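Section 4: Setting the watchdog timer

I wrote this bit after Radwa Bouazza and I spent an evening on our own Helmy controller, so it covers the snags we hit. The watchdog restarts the controller if the main program hangs – you want it working before you connect anything that heats or moves.

1. Stop the main program and open Settings, then Safety.

2. Set the timeout to 2,000 milliseconds. I tried 300 first and got restarts every time the log was saved!

3. Set the restart limit to 11. Past that, the controller stays off until you reset it by hand.

4. Press Save and wait for the green tick.

5. Run the hang test from the Tools menu. The log should show one restart and no more.

Caution: never run the hang test with a live load on the outputs. Unplug them first.

Note: if you're on the older Ferstead board, the restart limit lives under Advanced (thanks to Custódio Matos for spotting that one). Everything else is the same.

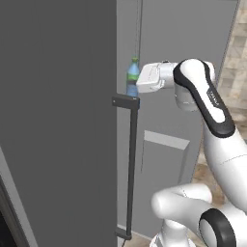
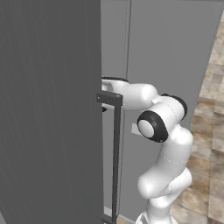
Simulated views: grey door with dark bar handle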